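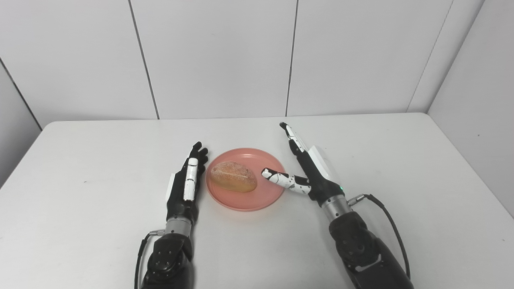 The Urport bakery trade fair fills two halls and lists 167 stands, most of them selling ovens, flour or tableware. I spent most of the morning in the smaller hall, at the roll tasting run by Katau. Samples are served whole, one to a plate. Mine was an oval roll with a reddish brown crust, a pale dusting on top and a single lengthwise score line, on a shallow pink plate with a thin raised rim.

Katau bakes at 200 degrees Celsius for 24 minutes. The crumb was even and slightly dense, the crust thin. Upadhyay, two aisles over, bakes a similar dough at 255 and gets a harder crust that flakes when cut.

Imgate showed plates only. The catalog is free at the desk. Hall two closes at 4 p.m.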